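Packing for November

I finally finished the 1,014-piece lighthouse jigsaw (yes, 1,014, I have no idea why they didn't stop at 1,000!) and on Friday I'm off to Fletby to see Colette, who has promised me two long walks and a proper fish supper by the harbour. I can't wait! My favourite part of any trip is the night before, with the kettle on, the radio going and the good blue shirt folded.

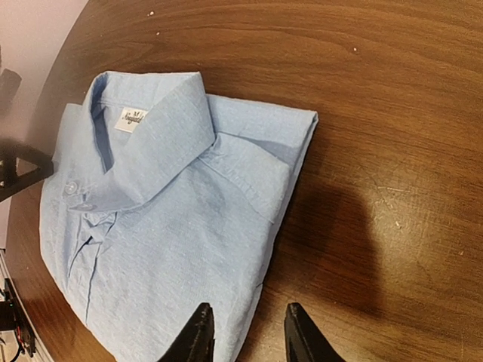

What I'm reading on the train

A fat old mystery set in Murnow, four chapters in and loving it.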